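The fridge started humming in February. It had always hummed, I suppose, in the way fridges do, but one evening it went up a note and stayed there, and I have been unable to think about much else since.

I mentioned it to Lucimara, who I share the flat with, and she said she couldn't hear anything. This is what people say to you shortly before they start speaking slowly. I made her stand in the kitchen at 6 in the morning with her head against the door. She agreed there was a noise. She said it was the noise of a fridge.

The fridge is a Brumar, bought second-hand from a man in Ladirton who threw in the salad drawer as if he were doing me a favour. The manual suggests that in the event of unusual noise you check the appliance is level. So I checked. It wasn't. I folded up a bit of cereal box and put it under the front left foot, and the hum dropped by half a tone and acquired a rattle. 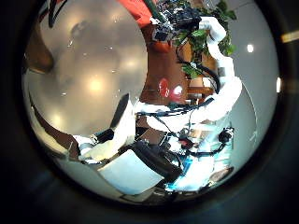 The rattle was the jars on top of the door shelf, mostly mustard. We own more mustard than two adults can explain. I moved it all to the cupboard, which got rid of the rattle and left me alone with the hum again, and now it had a sort of throb in it, like a coach parked outside with the engine on.

By this point I had read a good deal on the subject. There are forums. One man has kept a diary of his fridge for seven years, and I read more of it than I would like to admit at a dinner party. He is firmly in the camp that blames the compressor. The other camp blames the fan, and the two do not get on.

I tried earplugs (I could hear my own pulse, which is worse). I tried leaving the radio on low. I tried turning the fridge off overnight, and I will say only that the milk took it badly and so did Lucimara.

In the end I wrote the whole thing up in an email and sent it to everyone I know who has ever owned a screwdriver -- a shorter list than I'd hoped.

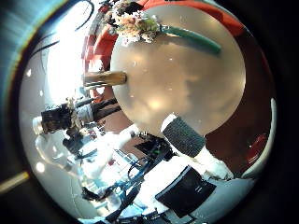

Ghassan Hourani wrote back within the hour to say that it was almost certainly touching the wall, that his had done the same, and had I tried pulling it forward a bit before starting a correspondence.

I pulled it forward a bit. The hum went down to where it used to be. There is now a gap behind the fridge, and a teaspoon has already gone down it.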